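紙コップ(かみコップ)

紙コップは、板紙を主材料とする使い捨ての飲料用容器である。内面または両面に耐水層を設けた原紙を円錐台形の胴部に成形し、底紙を接合して製造する。

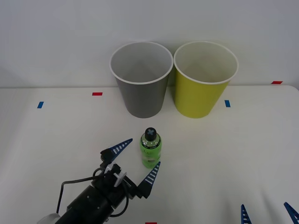

Yung-ching Hsiehによれば、紙コップを「紙製品」として一括する分類は技術史の記述には適さず、耐水層の種類ごとに別の容器とみなすべきであるという。Hsiehはこの立場から、ワックス含浸品、ポリエチレン積層品、水性塗工品の三系統を区別している。本項の構成もおおむねこの区分に従うが、成形工程は三系統に共通する部分が多いため一括して扱う。

概要

紙コップの基本形は、開口部が底部より広い円錐台形である。この勾配により、未使用の容器を積み重ねて保管・輸送することができる。上端には胴紙を外側に巻き込んだ縁(リム、口巻部)が設けられる。リムは口当たりを整えるほか、開口部の真円度を保ち、把持時の変形を抑える働きをもつ。蓋を用いる製品では嵌合部を兼ねるため、リム外径の管理が特に厳しい。

円錐形で底をもたない形式もあり、冷水器の付属品などに用いられる。この形式は自立しないため、以下では平底の製品について述べる。

歴史

使い捨ての紙製飲用容器は、20世紀初頭に、公共の水飲み場で共用されていた金属製のひしゃくやコップに代わるものとして普及した。共用容器を介した感染への懸念が背景にあり、初期の製品は冷水用に限られていた。

初期の耐水処理はパラフィンワックスの塗布または含浸であった。ワックスは融点が低く、高温の飲料を注ぐと軟化して液中に移行することがあったため、温かい飲料には適さなかった。その後、ポリエチレンを溶融押出しによって板紙に積層する方法が実用化されると、熱飲料への使用が広がり、自動販売機や持ち帰り販売の拡大とともに需要が伸びた。

原紙

胴部にはカップ原紙と呼ばれる専用の板紙が用いられる。未晒または晒の化学パルプを抄造したもので、食品に直接触れる用途ではバージンパルプを用いる例が多い。坪量は容器の容量と用途に応じて選定され、小容量の冷飲料用では200 g/m²前後の原紙が用いられることがある。

原紙に求められる性質は、剛度、層間強度、端面からの液体浸透に対する耐性(エッジウィック耐性)、リム成形に耐える伸びなどである。このうち伸びが不足すると、口巻工程で縁に割れが生じる。紙は抄紙機の流れ方向と幅方向で剛度が異なるため、胴紙の打ち抜き方向も容器の強度に影響する。

サイズ剤は原紙の液体浸透を抑えるために添加される。アルキルケテンダイマー系のサイズ剤は中性抄紙に適し、乳製品など弱い酸を含む飲料に対しても比較的安定である。

耐水層

ワックス含浸品は、成形後の容器を溶融ワックスに通すか、吹き付けによって処理する。胴部の剛性が高まる反面、耐熱性に乏しく、用途は冷飲料に限定される。

ポリエチレン積層品では、低密度ポリエチレンを原紙の片面または両面に積層する。片面品は主に熱飲料用であり、両面品は外面の結露による軟化を防ぐ目的で冷飲料用に用いられる。ポリエチレン層は耐水層であると同時に、胴部の継ぎ目と底部を熱接着する際の接着層としても機能する。

水性塗工品は、アクリル系などの樹脂分散液を原紙に塗布し、乾燥させて皮膜を形成したものである。樹脂の使用量を減らしやすく、古紙工程での離解性に優れるとされるが、折り曲げ部の皮膜割れと、巻取り時のブロッキング(紙同士の貼り付き)が課題となる。ポリ乳酸などの生分解性樹脂を積層した製品もあるが、分解には産業用堆肥化設備に相当する温湿度条件を要するものが多い。

製造工程

工程は、印刷、打ち抜き、胴部成形、底部接合、口巻、検査の順に進む。

印刷は平らな原紙の段階で行う。フレキソ印刷とオフセット印刷が一般的で、外面全体を単色で塗りつぶす場合は、濃度むらが目立ちやすいためインキの粘度管理が重要となる。口巻部まで印刷するか、白地のまま残すかは意匠上の選択であるが、唇が触れる部分を無印刷とする設計も広く見られる。

打ち抜かれた胴紙は扇形で、これをマンドレルと呼ばれる円錐台形の型に巻き付け、両端を重ねて接着する。接着には熱風、超音波、高周波などが用いられる。底紙は円形に打ち抜かれ、縁を下向きに折り曲げて胴部の下端に挿入される。続いて胴紙の下端を内側に折り返し、底紙の縁を挟み込んで加熱し、ローレット加工を施した工具で圧着する。

口巻は、加熱または潤滑した胴部上端を金型に押し込み、外側へ丸めて行う。胴の継ぎ目では紙が二重になるため段差が生じやすく、この部分が蓋との隙間や漏れの原因となることがある。

断熱構造

熱飲料用の紙コップには、単層の胴部のほかに断熱構造を備えたものがある。二重壁式は外側にもう一枚の胴紙を巻いて空気層を設けるもので、外紙を波形に加工したものを含む。発泡式は外面に積層した低密度ポリエチレンを、原紙に含まれる水分の蒸発圧で発泡させる。このほか、別体の筒状の紙(スリーブ)を装着する方法がある。

断熱性能の評価では、一定温度の湯を注ぎ、外面温度の時間変化を測定する。85℃の湯を用いる条件は、提供時のコーヒーや茶を想定した設定の一つである。ただし測定値は室温、注入量、測温位置に左右されるため、条件の異なる試験の結果を直接比較することはできない。

規格と寸法

容量の呼称には、オンスを基準とするものとミリリットルを基準とするものが混在する。呼称容量と満水容量は一致しないことが多く、仕様書では満水容量、口径、底径、高さを個別に記載する。口径が同じであっても、リムの太さや形状が異なると蓋の互換性は保証されない。

包装資材の分野で参照されるPinby分類では、容器を口径と胴部の勾配角によって区分し、積み重ね時の高さの増分を補助指標とする。これに対しArngate方式は口巻部の断面形状を優先する。両者の対応表は作成されているが、二重壁式については一意に対応しない項目が残る。

品質試験

主な試験項目は、漏れ、胴部剛性、リム強度、印刷の耐摩擦性、溶出である。漏れ試験では着色液を一定時間保持し、継ぎ目と底部の外面への滲出を確認する。胴部剛性は、高さの一定割合の位置を両側から押し、所定の変位に要する荷重として求める。

Cheung法は底部接合の評価に用いられる手法で、容器を切断せずに底面へ空気圧を加え、圧力低下を記録する。Brenivano社の技術資料には、968個の試料を対象とした試験で、圧力低下と着色液による漏れ判定を比較した結果が収められている。同資料は底紙の折り曲げ半径を主要な因子として挙げる一方、原紙の含水率の影響については結論を留保している。

廃棄と再資源化

使用済みの紙コップは、耐水層と飲料の残留物を理由に、古紙回収の対象から除外されている地域が多い。ポリエチレン積層品であっても、専用の離解設備を用いれば繊維と樹脂を分離でき、回収した繊維はティッシュペーパーや板紙などに利用される。工程上の問題となるのは、樹脂片の除去と、インキに由来する繊維の着色である。濃色の全面印刷を施した製品は、回収繊維の白色度を下げる要因となりうる。

焼却処理の場合、ポリエチレン積層品は紙単体より発熱量が高い。埋立処分では、耐水層が繊維の分解を遅らせる。環境負荷を再使用可能な容器と比較する評価では、再使用回数、洗浄に要する水とエネルギー、回収率の設定によって結論が変わるため、前提条件の明示が求められる。

飲料以外の用途

アイスクリーム、即席めん、検体採取などに用いる紙製容器は、紙コップと共通の技術で製造される。即席めん用では蓋材を熱封止するため、リム上面の平坦性が要求される。検体採取用では目盛りを内面または外面に印刷した製品がある。

関連項目

板紙
ポリエチレン
使い捨て食器
古紙
液体用紙容器

最終更新:2025年6月25日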